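로봇 팔 작업 셀 점검표와 코멘트 (공유 작업실용, 시뮬레이션 단계)
작성: Stinarik 작업실 이용자 / 2월 점검분
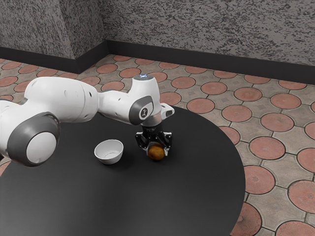 시뮬레이션 화면. 그리퍼를 갈색 물체 위로 내린 자세, 옆에 흰 그릇.

먼저 말씀드립니다. 저는 한국어가 모국어가 아닙니다. 표현이 조금 딱딱하거나 이상한 곳이 있을 수 있습니다. 뜻이 분명하지 않은 항목이 있으면 게시판에 적어 주십시오. 고치겠습니다.

이 점검표는 우리 작업실에서 만들고 있는 "집기와 담기" 셀을 위한 것입니다. 둥근 테이블 위에서 로봇 팔이 작은 물체를 집고, 그릇에 넣는 작업입니다. 실제 팔을 움직이기 전에 시뮬레이션에서 같은 배치를 확인합니다. 그래서 점검표도 두 부분으로 나누었습니다. 가 부분은 화면 안에서 보는 것, 나 부분부터는 작업실에서 손으로 확인하는 것입니다.

표시 방법
[적합] 그대로 사용해도 됩니다.
[주의] 사용할 수 있지만 코멘트를 꼭 읽으십시오.
[보류] 해결될 때까지 실제 팔의 전원을 켜지 마십시오.

가. 시뮬레이션 배치

가-1. 테이블 위에 작업과 관계없는 물체가 없는가 [적합]
코멘트: 그릇과 집을 물체만 올려져 있습니다. 지난 버전의 파일에는 보정용 블록이 남아 있었는데 이번 파일에서는 지웠습니다. 오래된 파일을 복사해서 쓰시는 분은 다시 확인해 주십시오.

가-2. 물체가 두 손가락 사이에 들어오는가 [적합]
코멘트: 갈색 물체가 손가락 사이에 있습니다. 감자처럼 보이는 둥근 물체입니다. 이 자세만 보고 잡는 힘을 판단할 수는 없습니다. 힘은 나-4에서 따로 봅니다.

가-3. 그릇과 그리퍼 사이에 여유가 있는가 [주의]
코멘트: 그릇은 물체에서 그리퍼 하나의 폭 정도 떨어져 있습니다. 바로 위로 올린 다음에 옆으로 가면 괜찮다고 생각합니다. 그러나 낮은 높이에서 옆으로 이동하는 경로를 쓰면 손가락 바깥쪽이 그릇 테두리에 닿을 가능성이 있습니다. 경로 파일에서 "들어 올리기" 단계를 생략하지 마십시오. 시간을 줄이려고 생략한 파일이 공유 폴더에 하나 있습니다. 이름 끝에 fast라고 되어 있는 파일입니다. 쓰지 말아 주십시오.

가-4. 팔이 그릇 위를 지나갈 때 충돌 검사가 켜져 있는가 [적합]
코멘트: 켜져 있습니다. 그릇의 충돌 모양은 안이 빈 모양으로 되어 있어야 합니다. 속이 찬 원통으로 바꾸면 계산은 빨라지지만 물체를 넣을 때 바로 오류가 납니다. 저도 처음에 이 문제로 토요일 하루를 다 썼습니다.

가-5. 바닥과 벽이 팔의 동작 범위 계산에 포함되어 있는가 [주의]
코멘트: 화면의 돌 포장 바닥과 얼룩무늬 회색 벽은 기본 배경에서 가져온 것이고, 우리 작업실의 벽이 아닙니다. 실제 작업실에서는 공구 선반이 더 가깝습니다. 화면에서 팔 뒤가 넓다고 해서 실제로도 넓다고 생각하시면 안 됩니다. 선반 모형을 배경에 추가하는 일은 제가 맡겠습니다.

가-6. 시뮬레이션 기록 번호를 적었는가 [적합]
코멘트: 이번 점검에 쓴 기록은 1158번입니다. 실제 시험 때에도 같은 번호를 용지에 적어 주십시오. 번호가 없으면 나중에 어느 배치로 시험했는지 비교할 수 없습니다.

나. 팔과 그리퍼 (전원을 끈 상태)

나-1. 테이블 받침이 단단하게 고정되어 있는가 [주의]
코멘트: 상판을 양손으로 밀면 조금 흔들립니다. 받침의 볼트 4개를 모두 다시 조였고 전보다 좋아졌습니다. 그래도 완전하지 않습니다. 고무 와셔를 Flalter에 주문해 두었습니다. 도착할 때까지 느린 속도만 허용합니다.

나-2. 손목과 그리퍼 사이의 플랜지에 틈이 없는가 [적합]
코멘트: 얇은 종이를 넣어 보았는데 들어가지 않습니다. 나사에 표시한 흰 선도 맞습니다. 그리퍼를 떼었다가 다시 붙인 분은 표시선을 새로 그려 주시기 바랍니다.

나-3. 케이블이 관절에 끼지 않는가 [보류]
코멘트: 팔을 손으로 천천히 돌려 보니, 첫 번째 관절이 많이 돌아갔을 때 그리퍼 케이블이 당겨집니다. 시뮬레이션에는 케이블이 없기 때문에 이 문제는 화면에서 절대로 보이지 않습니다. 케이블 묶음을 한 칸 뒤로 옮기고, 다시 확인하고, 그 다음에 이 항목을 [적합]으로 바꾸겠습니다.

나-4. 잡는 힘의 제한값이 설정되어 있는가 [적합]
코멘트: 제어 프로그램의 설정값은 125입니다. 이 숫자는 프로그램 안의 단위이고 뉴턴이 아닙니다. 두 가지를 혼동한 분이 전에 있었습니다. 스펀지 공으로 먼저 시험하고, 그 다음에 감자로 하십시오.

나-5. 손가락 끝에 이물질이 없는가 [적합]
코멘트: 마른 천으로 닦았습니다. 감자의 흙이 묻으면 미끄러집니다. 씻어서 물기를 닦은 감자만 사용해 주십시오.

다. 사람과 주변

다-1. 비상 정지 버튼이 손이 닿는 곳에 있는가 [적합]
코멘트: 노트북 오른쪽에 있습니다. 눌러 보고, 풀어 보고, 다시 눌러 보았습니다. 노트북만 옮기고 버튼은 두고 가는 일이 없도록 해 주십시오.

다-2. 작업 중에 들어오면 안 되는 구역이 표시되어 있는가 [주의]
코멘트: 바닥 테이프가 한쪽에서 떨어졌습니다. Ó Briain 팀의 목공 작업대로 가는 통로 쪽입니다. 새 테이프를 붙일 때까지 팔을 움직이는 동안에는 의자를 놓아서 막습니다. 의자는 끝나고 제자리에 돌려놓으십시오.

다-3. 첫 실행을 혼자 하지 않는가 [적합]
코멘트: 첫 실행은 두 사람이 합니다. 한 사람은 버튼만 담당하고, 휴대전화나 화면을 보지 않습니다. 조금 지루한 일이지만 부탁드립니다.

다-4. 긴 머리, 목걸이, 넓은 소매를 정리했는가 [적합]
코멘트: 겨울이라서 두꺼운 외투를 입고 일하는 분이 많습니다. 소매 끝의 끈도 확인해 주십시오. 장갑은 팔이 움직이는 동안 사용하지 않습니다.

라. 실제 시험의 순서

1. 테이블을 비우고 물체 없이 낮은 속도로 경로를 3회 실행합니다.
2. 그릇을 올리고 같은 경로를 다시 실행합니다. 그릇은 플라스틱으로 된 것을 쓰십시오. 도자기는 깨지면 조각을 찾기가 어렵습니다.
3. 스펀지 공을 놓고 실행합니다.
4. 감자를 놓고 실행합니다. 한 번이라도 떨어뜨리면 3번으로 돌아갑니다.

각 단계가 끝나면 용지에 시간과 결과를 적습니다. "잘 됨"이라고만 쓰지 마시고, 그릇에 들어갔는지, 테두리에 닿았는지, 이상한 소리가 있었는지를 적어 주시면 도움이 됩니다.

마. 남은 일

나-3 케이블 위치 변경: 보류 해제 전에는 실제 팔 사용 금지.
나-1 고무 와셔: 도착을 기다리는 중.
가-5 공구 선반 모형: 제가 만드는 중. 크기는 줄자로 다시 재야 합니다.
다-2 바닥 테이프: Starus 상자 안에 노란색이 한 롤 남아 있습니다. 먼저 보신 분이 붙여 주셔도 됩니다.

점검 용지는 문 옆의 파란 파일에 넣어 주십시오. 빈 용지도 같은 파일의 뒤쪽에 있습니다.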